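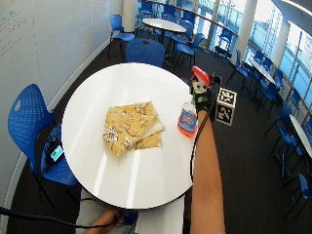 Inês Prata
Rédactrice des procès-verbaux, maison Quezada

Procès-verbal de la salle claire

Il a été établi, à la demande de l'administration de Bristmont, que la salle claire serait remise en état avant le passage de l'inspection, fixé au vendredi à neuf heures. La note de service, affichée la veille par Mme Benedita Falcão, tenait en une phrase : les tables rondes seraient nettoyées, les chaises bleues remises à leur place et les objets sans emploi portés au registre.

La soussignée se présenta à la salle à sept heures et demie. M. Rafail Pappas s'y trouvait déjà. Il avait posé sur la première table un chiffon jaune à fleurs, plié avec soin, et se tenait devant lui dans l'attitude d'un homme qui attend qu'on l'autorise à commencer. L'autorisation lui fut donnée oralement.

Le premier objet soumis à l'examen fut une figurine à bonnet rouge, au corps blanc relevé de noir. Le règlement intérieur prévoit trois destinations pour les objets de cette nature : la réserve, la restitution, le rebut. M. Pappas fit observer que la figurine se trouvait dans la salle depuis l'époque de Mme Domnica Stoica, première directrice de la maison, et qu'elle avait occupé le bord de cette même table pendant toutes les réunions de son mandat. Elle servait, dit-il, à donner la parole. Celui devant qui elle était posée pouvait s'exprimer ; les autres se taisaient.

Il fut répondu que cet usage ne figurait dans aucun texte.

– Il n'y figurait pas parce que tout le monde le connaissait, dit M. Pappas.

La soussignée inscrivit la figurine au registre sous le numéro 60 et laissa en blanc la colonne de la destination. Il fut ensuite procédé au nettoyage.

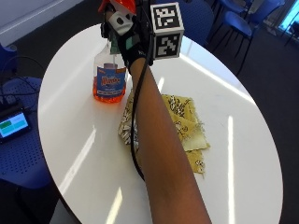

Le vaporisateur et le chiffon jaune, sur la table.

Le produit employé était de couleur orange. M. Pappas, qui tient de Mme Stoica sa manière de faire, travaille du centre vers le bord, par cercles, et replie le chiffon à chaque tour afin de présenter toujours une face propre. Il ne parle pas pendant cette opération. La soussignée en profita pour relire l'inventaire précédent, signé Afroza Hettiarachchi, où chaque ligne était tracée à la règle et où, en regard de plusieurs objets, la destination avait été remplacée par un mot unique : attendre.

Interrogé sur le sens de cette mention, M. Pappas indiqua que Mme Hettiarachchi n'aimait pas décider le matin. Elle revenait l'après-midi, s'asseyait près du tableau blanc, relisait les anciennes notes au feutre rouge et prenait alors ses décisions très vite, presque avec brutalité. Une seule fois elle n'était pas revenue. Elle avait été mutée à Drorotard entre midi et deux heures, et les objets avaient attendu.

Il était huit heures vingt lorsque l'on en vint à la dernière ligne de l'inventaire. Elle portait : « un ballon rouge, grand ». La colonne voisine donnait la même mention que les autres, d'une écriture un peu plus appuyée.

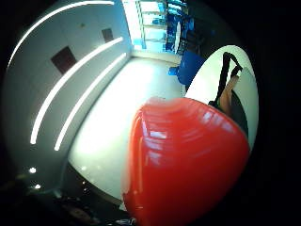 Le ballon rouge, et la salle jusqu'aux vitres.

La soussignée rappelle qu'un ballon n'entre dans aucune des catégories de mobilier admises par la maison Quezada. Elle proposa le rebut. M. Pappas ne s'y opposa pas formellement. Il raconta seulement qu'un soir de février, après une séance qui avait duré quelque 90 minutes et n'avait rien tranché, Mme Stoica avait fait pousser les chaises contre le mur et lancé le ballon sur le sol, vers le fond, sans un mot. Les membres présents s'étaient regardés. Puis le représentant de Jostance, personnage considérable, l'avait renvoyé du pied. La question inscrite à l'ordre du jour avait été réglée le lendemain matin, par deux signatures.

– Quelle était cette question ? demanda la soussignée.

M. Pappas réfléchit assez longtemps.

– Le nettoyage de la salle, dit-il. À qui il revenait.

À neuf heures, Mme Falcão entra, accompagnée de l'inspection. Elle passa la main sur la table et se déclara satisfaite. Elle demanda ensuite le registre, le parcourut, et s'arrêta à la colonne laissée en blanc. Il lui fut exposé que l'examen de deux objets n'était pas achevé et qu'il se poursuivrait l'après-midi.

Mme Falcão prit la figurine, la considéra un moment et la reposa sur la table, devant la soussignée. Il se fit un silence. L'inspecteur, qui avait ouvert la bouche, la referma.

La soussignée prit donc la parole. Elle demanda que les deux objets fussent maintenus dans la salle, à titre de matériel de réunion. La demande fut acceptée sans débat et portée au registre à neuf heures douze, de la main de M. Pappas, qui réclama une règle pour tracer la ligne.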